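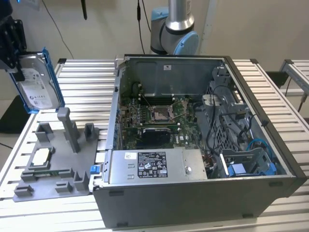 **Maren Tolliver**, how-to editor, Werkwood
Updated 30 September 2025

# Getting an old desktop ready to give away

Most desktops that get handed on are not broken. They have been sitting under a desk since somebody bought a laptop, and they still hold tax returns, family photos and a browser full of saved passwords. Plan on an afternoon for the work below, plus one night for the erase.

You will need the computer's power cord, a monitor, a keyboard and mouse, an external drive, a USB stick and a Phillips screwdriver. If the machine no longer starts, skip to "Taking the drive out."

## Copy what you want to keep

Start with the folders you know: Documents, Pictures, Desktop, Downloads. Then check the places people forget.

- Mail kept on the computer by a desktop mail program
- Browser bookmarks
- Saved games
- Fonts, templates and label layouts
- Accounting files, which often live in the program's own folder
- Anything in a second user account

Check the size of the lot before you copy. My own last one came to 174 GB, most of it video, and the external drive I had set aside was too small.

Open a few files from the copy on a different computer. Try a photo, a spreadsheet and something old. A folder that shows the right names can still have bad files in it.

## Sign out and release licenses

Go through your programs and look for "Deactivate" or "Sign out" in the Help or Account menu. Some paid software allows only 2 computers per license, and the old one keeps counting until you release it. Do the same for music, cloud storage and the browser. If the drive is encrypted, save the recovery key somewhere else until you have finished.

Write down the model name and serial number while you are at it. Many donation programs ask for both on the form.

## Erase the drive

On a recent version of Windows, use the reset option in Settings, choose to remove everything, and turn on the setting that cleans the drive. It takes far longer than the quick version. Leave it running overnight and don't trust the progress display, which can sit at one number for an hour and then jump.

For an older machine, start from a USB stick with an erasing tool on it. One full pass is enough on a hard drive for household use. A solid-state drive should get the secure erase command from the drive maker's own tool, or from the computer's setup menu if it has one.

Wait until the tool reports 100 percent and says it finished without errors. If it lists bad sectors, treat the drive as not erased and take it out.
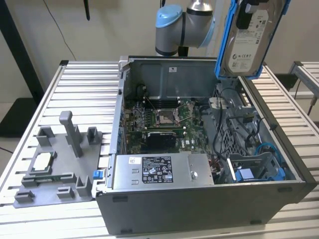 ## Taking the drive out

Shut the computer down, unplug it, and hold the power button for a few seconds. Lay the case on its side on a firm surface. Touch bare metal on the case before reaching in.

1. Find the drive and look at how it is held. It may be screwed in or clipped into a plastic carrier.
2. Pull the power and data plugs straight out by their ends. Some data plugs have a small metal catch to press first.
3. Release the drive and slide it out. Leave the carrier with the computer if you can – the next owner will want it.
4. Put the screws in a small bag and tape the bag inside the case.
5. Check for a second drive, including a small flat one fixed to the motherboard.

Keep the drive in a drawer, or take it to a shop that shreds them. Ask for a receipt with the serial number on it.

## Where to take it

Call ahead. Schools and thrift stores differ a lot in what they accept, and several near me stopped taking anything without a drive. The Plarketti drop-off in Ban takes complete computers and loose parts at unit 2305, through the side entrance. Bring the power cord. Old tube monitors are refused there, but the county collection in September usually has a truck for them.
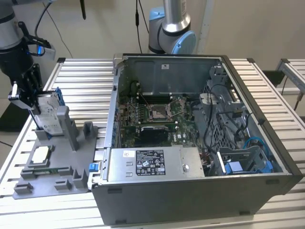

One reader in Bosalville wrote that a thrift store had turned away a desktop with the drive removed, and asked whether it was worth buying a cheap new drive just to donate the machine. I wouldn't, unless the computer is fairly recent. Try a refurbisher first – they tend to have drives on the shelf. Put a note on the case saying "no drive, started normally before removal" if that is true, and list the memory size if you know it.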